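A wall for the small tools

Mon 13 September

For a long time my tools lived in a drawer. It was the third drawer in the kitchen, under the one with the towels, and every time I needed a screwdriver I had to move the candles, the batteries, the rubber bands and one half of a broken bicycle lamp. When we moved to Porbridge in April, I promised myself that in the new apartment the tools would have a place of their own. The place was ready only this summer, and I want to write down how I did it, also for myself, so that I remember which mistakes I already made.

It is a board with holes, gray, on the wall behind a pine table. On it hang the small things that I use every week: scissors, pliers, tape, screwdrivers.

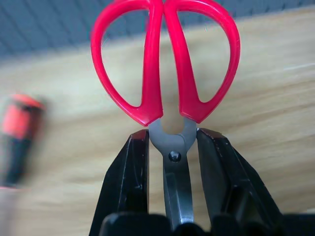
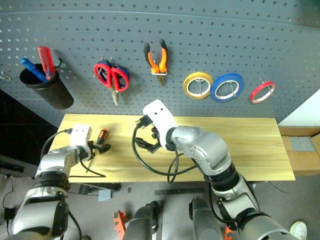
I must say first that I am not a craftsman. My father could repair everything and I can repair perhaps a third of everything. But I like to repair, and I have noticed that I do it more often when I don't have to search. A loose door handle is two minutes of work. With the drawer it was two minutes of work and fifteen minutes of bad mood, so the handle stayed loose for a month.

Choosing the board

I looked at two kinds. One was a hardboard from the building store in Drarnesberg, very cheap, and the other was from a firm called Nallel, which sells boards in parts that you put side by side. I took the Nallel. The price in our old money would be 4000, and my wife still likes to calculate in the old money when she thinks I spend too much, so I heard this number several times during that week.

Was it worth it? I think yes. The hooks sit well and don't come out when you take the tool down. At my friend's house I have used a board where each time you take the hammer, the hook comes with it and falls behind the washing machine. This is a small thing but after ten times it makes you angry, and then you begin to leave the hammer on the floor.

One thing I did not understand at the beginning is that the board needs air behind it. The hooks have to go through the hole and turn up on the other side. I screwed my first panel flat to the wall, stood back, was very proud, and could not put in one single hook. Then I took everything down again and bought spacers. If you read this before you start, buy the spacers on the same day as the board.

Also please check what your wall is made of. Ours is plaster over something that the previous owner did himself, and the first two screws turned and turned and held nothing. I filled the holes and moved the board a little to the side. You can still see the spots if you know where to look. My wife knows where to look.

Where to hang what

This part took me longer than the screwing. In the beginning I arranged everything by size, like in a shop, and it looked beautiful. But to use it was not so good. The big things that I need twice a year were in the middle, and the scissors were so high that I had to stretch over the table.

So I did an experiment for two weeks. I put everything in a cardboard box, and only when I used a thing, I was allowed to hang it up. What I used first got the best place. The scissors came out on the first evening, for a package of noodles, I admit. Then tape, then a screwdriver, then scissors again. After two weeks there were still many things in the box, and those went to the basement, where they are happy.

My rules now are these, and they are rules for me, you may have others.

Scissors hang with the points down. I put them on a peg through the handle, and my hand finds them there without looking.

Screwdrivers stand in a cup. I tried first to hang each one separately in a ring, but I have the habit to put them back in the wrong ring, and then it bothered me. In a cup there is no wrong place. I only try to have different colors of handle, so that I learn that this color is the flat one and that color is the cross one. It is a good trick for people like me who can never see the tip without glasses.

Tape gets one hook for every roll. Before, I had the rolls on top of each other in the drawer, and the end of the tape was always lost. You know this moment, when you turn the roll and scratch with the fingernail and turn it again. Now I fold the end over when I hang the roll back. I do it almost always. I have it in several colors – I use yellow for the boxes with winter clothes, blue for the kitchen boxes and red for things which can break. It began with the move and I did not stop.

Pliers I hang with the handles up. I have read that other people do it the opposite way. I don't know why and I have not tried.

I also leave one hook with nothing on it. At first it was a mistake, I had bought one too many. Then I found that it is very practical to have a free hook when something new comes into the house, or when I don't know yet where a thing should be. It can hang there for some days until I decide.

The table

The table came before the board, and I am more attached to it. It is pine, with much grain, and soft, so it takes every scratch. I bought it from a man in Esposito, a village with one street and a very good bakery, and we transported it on the roof of the car with a blanket under it. He wanted 200 for it and I did not bargain, I am bad at this.

I oiled it once and I should oil it again. When I work with something sharp I put a piece of cardboard under, or I say that I will put it and then I don't. My wife asked me why I don't take something harder, a real workbench. I looked at one for 800 and it was very heavy and had a vise, and I thought about it for a whole weekend. But on this table we also wrap presents and repair toys and sometimes eat, when there are guests and the kitchen is full, and nobody wants to eat at a vise.

What doesn't work yet

The table is the problem, I have to say. Everything that should go back to the wall stops first at the table. I use the small screwdriver, I put it down, I go to try if the lamp works, and I come back in the evening and it lies there. The wall is only an arm's length away! I think it is the same with clothes and the chair in the bedroom.

Somebody at work told me to draw the outline of every tool on the board, like in a garage, so that you see at once which one is missing. I made it with a pencil for two of them and I did not like how it looked. Besides, I still move things. Perhaps next year, when I am sure.

The second thing is dust. In a drawer the tools are not nice to search but they are clean. On the wall they get a little dust, and the rolls of tape get it at the sides, where it sticks. I wipe them now and then, but if someone has a better idea, please write me. I thought of a curtain, and my wife said no before I finished the sentence.

And the third thing is that now everybody in the house knows where the scissors are. This was the purpose, of course. But in the old times I was the only one who could find them, so they were always in the drawer when I came. Now they go to the children's room, to the balcony, to the kitchen for the herbs. I have decided to buy a second pair for the kitchen and to hang it inside the cabinet door, and I will see if this helps.

Next I want to do something with the screws. They are in old jam jars, mixed, and I believe there are more kinds than jars. I have a plan with small drawers, but I have not measured the corner yet and it may be too narrow because of the heating pipe. When it is ready I will write about it, and also about the filler for the walls, for which two readers asked me after the last post. I have the package in the basement and I will look up which one it was.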